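Bralthorpe Residence Office
Household Service Notes: Official Luncheons and Dinners for Visiting Delegations
Revised 2018-05-18

These notes are issued to household staff and to families who host members of a visiting delegation at home. They replace the sheet circulated in April. Questions should be addressed to Yaryna Stasiv, Head of Household Service.

Before the Visit

Request the list of dietary requirements from the protocol desk as soon as the guest list is settled. Ask separately about meat, fish, eggs, dairy, onion, garlic and alcohol. The word "vegetarian" is used differently from one country to another and should not be accepted without these details.

Obtain the order of arrival and the seating plan in writing. Telephone changes must be confirmed by the protocol desk before place cards are altered.

Cooking Fats and Shared Equipment

Where a guest does not eat meat, keep a separate set of pans, spoons and cutting boards for that guest's dishes from the start of preparation. Cleaning a shared pan between dishes is not sufficient.

Clarified butter may be made a day ahead. Melt 1000 grams of unsalted butter over low heat, skim the foam, and pour the clear fat through cloth into a dry jar. Leave the milky residue in the pan. Label the jar with the contents and the date.

Stocks for vegetable soups are to be made with vegetables only. Check the label of any prepared stock powder, including those sold as vegetable flavor.

Table Linen

Iron tablecloths on the reverse side while slightly damp, then roll them on a tube. Folded cloths show creases under dining room lighting. Napkins for state guests are folded flat – no standing folds.

Treat tea stains with cool water the same evening. Turmeric and saffron stains should be rinsed from the back of the cloth and must not be ironed until the mark is gone, as heat will set it. 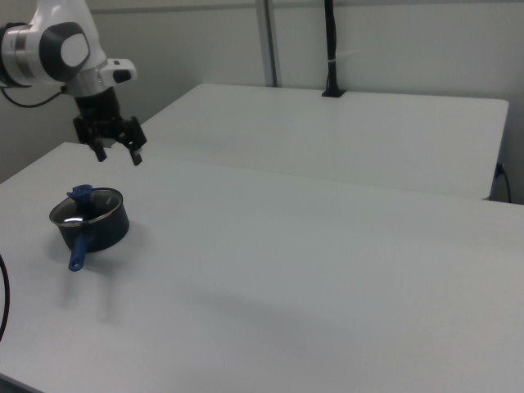

Tea and Coffee Service

Warm the pots before filling them. Milk teas should be held over low heat, covered, and stirred before pouring. Offer sugar separately unless the recipe requires it in the pot.

Serve the principal guest and the host together where two attendants are available. Interpreters are offered tea as well – place their cups to the right and clear of any notes.

After the Guests Depart

Count silver before the kitchen is released. Return place cards and menus to the Residence Office, where they are kept with the record of the visit. Unopened gifts of food are to be logged and must not be placed in the household pantry.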